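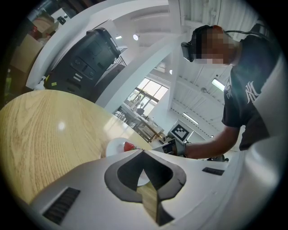 marginalia_k replied:
Before you split anything, check whether the cross-references survive. In Listine a topic ID belongs to the file, so if you cut one source file into several, every link into the second half goes to the top of the first.

pellow replied:
Only if you let it assign IDs automatically. Set them by hand and they stay put. We have 1,286 topics in one project and the IDs have not moved through two major versions.

dunnock71 (original poster) replied:
They were assigned automatically, before my time. To restate the problem: one source, two outputs, a printed manual and web help. The web build is fine. The print build puts the page numbers for chapter 8 onwards out by one in the index, though the table of contents is correct. I was going to split the source at chapter 8 and build two volumes.

pellow replied:
Splitting hides it. The index is collected before the final pagination pass. If anything grows a page between those passes (usually a table with a repeated header row) the index keeps the old numbers. Run the print build twice without clearing the cache.

marginalia_k replied:
I disagree with that as a fix. It works until someone builds from a clean checkout, and then the wrong index goes to the printer. Find the table and force a page break before it.

dunnock71 replied:
Built twice, same result. Index entry for "conditional text" says 471, the topic is on 472.

tarn_docs replied:
Are you going through the Lutton converter for the PDF, or the built-in one? Lutton inserts a blank page so that chapters start on the right-hand side. The contents list is made afterwards, the index before.

dunnock71 replied:
Lutton. And chapter 7 does end on a right-hand page.

tarn_docs replied:
Then that is your extra page. Turn off "start chapters on right" in Lutton and set it in the Listine page template instead. The blank is then there from the first pass.

pellow replied:
Fair enough, that would also explain why a second run changes nothing. I still would not split the source.

seriffic replied:
Or drop both and move to Drurico. Index and contents come out of the same pass.

marginalia_k replied:
Drurico has no conditional text below the paragraph level. For a manual with two outputs that means keeping duplicate paragraphs. We tried it for 6 months and went back.

seriffic replied:
It has had inline conditions since the April release. They are off by default.

marginalia_k replied:
They do not work inside table cells, and most of ours are in table cells.

dunnock71 replied:
Moved the setting to the page template as tarn_docs suggested. Index and contents now agree through to the last chapter. The blank page has picked up a running header, which it should not have.

tarn_docs replied:
Assign the Seol blank master to it under Page Types, Filler. The default filler inherits from the body page.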